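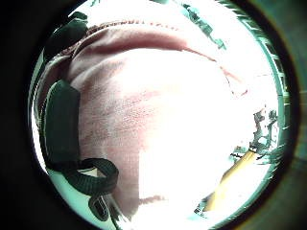 Forty minutes till the bus and Ileana still hadn't packed.

Pink fleece first. It always went in first because it was the biggest, and if the biggest went in the rest would have to behave. Fold, fold again. Knee on it. The seam stuck up in a ridge under her hand and she pushed it flat and it came back.

"You're not taking that," said Alina from the doorway.

"It's cold in Gronstead."

"It's May."

"It's cold in Gronstead in May."

Alina shrugged. Toast in one hand, phone in the other. Gone again.

The green strap now. Round once, under, through the buckle. Pull. The buckle was Relu's, off his old pack, and it only held if you threaded it backward and then swore at it. She threaded it forward. It slid right out and the fleece got its breath back and sat up, fat as a cat.

Backward then.

Thirty-one minutes.

The thing was, it wasn't even hers. Toshiko had left it on the hook the winter they all lived on Manderville Street, four of them and one bathroom, and when Toshiko moved out the fleece stayed, and when Ileana moved out the fleece came with her. She'd meant to mail it. She had bought the box. The box had gone to hold lightbulbs, then tax papers, then it got wet.

Six years. You can't mail a fleece after six years. You have to bring it.

Socks. Charger. The blue sweater, no, the gray one. The envelope with the 85 dollars she owed for the gas bill, also six years old, also never sent. She put it in the side pocket, took it out, put it inside the fleece. Then had to undo the strap to do that. Idiot.

"Do you want a ride or not," Alina yelled up.

"Two minutes!"

"You said that two minutes ago!"

Round, under, backward through. It caught on a bit of the fuzz and she picked it loose with her fingernail. Pull. Held. She didn't trust it. She picked the whole bundle up by the strap and shook it and it still held.

What do you even say. Hi, here's your thing. Hi, I wore it a lot, I wore it to my dad's funeral under my coat becuase the church had no heat. Hi, there was a stain on the sleeve and I got most of it out. Toshiko would have new ones by now. Toshiko had a house and a hallway with a bench in it, Mohsin had sent a picture. People with a bench in the hallway do not need a fleece back.

She sat down on the bed. Twenty-four minutes - no, twenty-two.

Phone. Toshiko. One line.

bring something warm its freezing here

Ileana read it again. Typed, I have your pink one. Deleted it. Typed it again and hit send before her thumb could argue, and then threw the phone in the bag like it was hot.

It buzzed in there, under the socks. Buzzed again.

She didn't look. Zipper, coat, keys, where were the keys, hand. Keys were in her hand. The fleece wouldn't fit in the bag after all so she hung it off her shoulder by teh green strap and it bumped her hip on every stair, all the way down.

"Finally," said Alina, and started the car.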